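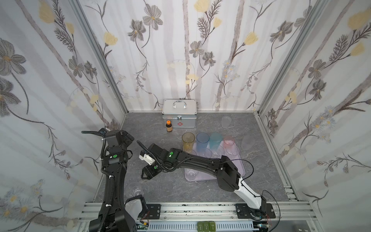
Gray and brown stems, yellow blossoms, marble-pattern floor. Wallpaper with a botanical print.

26 Sep 2021

Bench notes, block printing on paper. Picking up from the last entry, where I had cut the small fern block and was feeling pretty pleased with myself. I am less pleased today, but I learned a lot, so I'm writing it down while my hands still smell like linseed.

First, the paste problem. I had been mixing my wheat paste the way I always do for book work, thick enough to stand a brush in, and using it to hang the test strips on the pine boards. Every strip longer than my arm bubbled. I blamed the paper, then the boards, then the weather (it has been damp all week). Then I mixed a thin batch, let the strip soak it up folded over on itself for ten minutes, and up it went, flat as a table. Ten minutes! I had been giving them maybe one. So: thin paste, fold, wait, hang. If you are using the bench after me, the thin batch is in the jar with the blue lid and it won't keep past tomorrow.

Paper next. I have two left to choose between, the Olley lining paper and the heavier stuff from Merkik. The Olley takes ink beautifully and tears if you look at it sideways once it's pasted. The Merkik can be slid around on the wall as much as you like, but the ink sits on top and takes forever to dry. I printed the same fern on both and left them on the line overnight. This morning the Olley print was dry to the touch and the Merkik one came off on my thumb, my sleeve and, somehow, the kettle. I'm going with Olley for the short runs and will try the Merkik again with a bit of drier in the ink. I know drier makes the browns go dull. I'll live with it for a test.

Ink. The brown is still the Šindelář umber, and I still love it. I let it down with extender until it went a sort of weak tea color, and I like that better for stems than the full-strength stuff, which looks like fence paint. The gray is a mix and I was bad about measuring, so of course it's the best gray I've made. As near as I can remember: two parts white, one part of the umber, and a scrape of black on the tip of the knife. The yellow I haven't solved. Straight from the tin it shouts. With white in it, it turns to custard. I want something softer, more like a primrose, and I think the answer is going to be a warm yellow put down very thin over a gray underprint. Haven't tried it. Next session.

Now the repeat, which ate the whole afternoon. My first layout was a straight repeat, the block going down in a plain grid, and once there were four rows up I could see the grid and nothing else. The flower heads lined up like buttons on a coat. So I moved to a half drop, each column shifted down by half the height of the block, and it's so much better. The eye goes wandering off along the diagonals and the stems carry you from one flower to the next.

The catch with a half drop is that your stems have to leave the block in the right spot on all four sides, and mine didn't. I had cut the left edge by eye. When the next column went down, the stem arrived a good finger's width below where it was supposed to join, and I had a broken twig every time. You can fudge one of those with a brush. You can't fudge a wall of them. I ended up tracing the edge of the block onto film, sliding the film across to the opposite side, and redrawing the stem to meet it. Should have done that before I touched a gouge.

The other thing I keep relearning is that corners are where a pattern gets found out. A big flower that looks great in the middle of a wall can land with half its petals on one side of a corner and half on the other, and which flower gets the chop depends entirely on where you hang the first strip. I've always started from the left because I'm right-handed and lazy. For the sample booth I'm going to start from the center of the back board and work out both ways, so that whatever gets cut is cut about the same on each side. Thin stems and vague streaky background forgive almost anything at a corner. Large blooms don't. Note to self for the next design: keep the big heads away from the block edges, and let the twigs do the traveling.

Cutting notes, mostly for me. The Gurov gouge needs a new edge, it was tearing the lino on every curve by the end. I stropped it and that helped for maybe three petals. I also warmed the lino on the radiator before the fine work, and it cut like cold butter — don't leave it there while you go to make lunch, though, mine curled up at one end and I had to flatten it under the big dictionary.

Pressure. I've been hand-rubbing with the back of a spoon and getting patchy solids. I tried standing on the block (yes, in socks) with a felt blanket under the paper and the solids came out lovely and even. Registration was terrible, the whole thing crept when I stepped off. If I put two pins in the corners of the block it may hold. The old nip press would be the proper answer, but the screw has been sticky since February and I'm not going to force it.

To do:
Recut the left edge of the fern block, using the film this time.
Sharpen the gouge properly on the stone.
Test thin yellow over gray, on both papers.
Buy more extender.
Measure the gray when I mix it again, and write it on the lid.
Wash the kettle.

Prints from today are on the top line. Please leave the Merkik ones alone, they are still tacky.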